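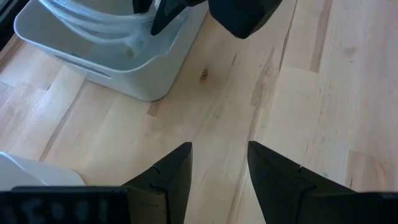 El cuarto de los abrigos
Memoria del proyecto de creación escénica
Grupo: Ánh Mạch (dirección), Sang Võ (texto e interpretación), Loan Lý (interpretación), Thiện Lý (sonido y luces)
Tutora: Vlasta Štěpánek
Septiembre de 2026

1. De dónde salió la obra

La primera idea era adaptar un cuento y nos duró dos semanas. Sang llegó un día con una escena de cuatro páginas en la que dos hermanos vacían el guardarropa de un teatro que va a cerrar y encuentran abrigos que no recogió ningún espectador. La leímos en voz alta en la cafetería, Loan se puso a hacer de la hermana mayor sin que se lo pidiéramos y ahí se acabó el cuento. ¡Teníamos obra!

La pieza dura 53 minutos y transcurre en una sola noche en el teatro Clukidden, que solo existe en nuestro texto. Nora quiere tirarlo todo a la basura y terminar antes de que amanezca. Iván se empeña en revisar los bolsillos. Cada abrigo abre una historia pequeña (una carta, un billete de tren, unas gafas graduadas) y poco a poco entendemos que uno de ellos era de su padre, y que Nora lo sabía desde el principio.

2. El texto

Hicimos siete versiones. La primera era muy larga y explicaba demasiado: Iván contaba en un monólogo todo lo que el público ya había entendido diez minutos antes. Vlasta nos lo marcó con una raya vertical en el margen y la palabra «confianza», que acabó siendo una especie de contraseña del grupo. Cada vez que alguien subrayaba una emoción, otro decía «confianza» y se repetía la escena.

El cambio más grande llegó en la cuarta versión. Hasta entonces la revelación del abrigo del padre estaba en el final, como un golpe. La adelantamos a la mitad y la obra mejoró muchísimo, porque el público pasa la segunda parte viendo a Nora disimular, y Loan disimula maravillosamente. Perdimos una sorpresa y ganamos media hora de tensión. El texto definitivo tiene menos chistes de los que Sang querría y más de los que pedía Ánh.

3. Los ensayos

Ensayamos en la sala pequeña del centro y, cuando estaba ocupada, en un aula con las mesas apartadas. Empezábamos con ejercicios sin texto: ponerse un abrigo imaginario y caminar como su dueño, doblar ropa a dos sin hablarse, discutir solo con números. Este último nos dio la escena seis casi entera. Loan decía «catorce» con un desprecio increíble y Sang contestaba «quince» pidiendo perdón, y cuando sustituimos los números por frases mantuvimos exactamente las pausas.

Lo que más nos costó fue el silencio de la escena nueve. En el guion pone «Se quedan callados» y nada más. Al principio aguantábamos cuatro segundos y alguno tosía. Ánh probó a quitarles las sillas, luego a darles la espalda, y al final dejó a Nora cosiendo un botón que de verdad hay que coser. Ahora el silencio dura lo que dura el botón, y cada noche es distinto.

4. Sonido y luz

Thiện trabajó con una idea muy sencilla: el teatro de fuera sigue sonando. Se oye una función antigua detrás de la pared, aplausos apagados, un piano que afina. El volumen baja a lo largo de la obra sin que se note, hasta que en la última escena solo quedan las voces. Varios espectadores nos dijeron que en ese momento sintieron frío, ¡y no habíamos tocado la calefacción!

La luz viene casi toda de una lámpara de pie que manejan los propios actores. Es arriesgado, y en la segunda función Sang la colocó un palmo más atrás de su marca y toda la escena cuatro quedó con Loan en penumbra. Curiosamente funcionaba mejor, así que cambiamos la marca.

5. Presupuesto y público

El presupuesto total fue de 320 euros. La mayor parte se fue en tela y en la compra de abrigos de segunda mano, y el resto en imprimir carteles y programas de mano.

Hicimos 3 funciones y vinieron 113 personas en total. La última se llenó, con gente sentada en los escalones.

6. Lo que dijeron y lo que pensamos

En el coloquio posterior a la segunda función nos preguntaron por qué Iván no se enfada nunca. Sang defendió que se enfada en la escena siete, cuando cierra la cremallera. Una señora de la primera fila le respondió que eso lo había visto ella, pero que quería oírlo. Seguimos discutiéndolo. Ánh cree que falta una frase y Loan cree que sobra la pregunta.

El arranque sigue siendo lento. Los primeros cinco minutos dan información que podría repartirse mejor, y el chiste del paraguas no hizo reír en ninguna función (Sang pide que conste que a él le hace gracia). También dejamos demasiado tarde el ensayo con los abrigos definitivos, que pesan mucho más que los de prueba y nos obligaron a rehacer las entradas.

7. Próximos pasos

En octubre volvemos a montar la obra en la muestra de otoño del centro, con el principio reescrito y una escena nueva para Iván, todavía sin título. Thiện quiere grabar otra vez el piano, esta vez uno desafinado de verdad. Vlasta ya tiene la octava versión y nos la devuelve con sus notas antes del primer ensayo.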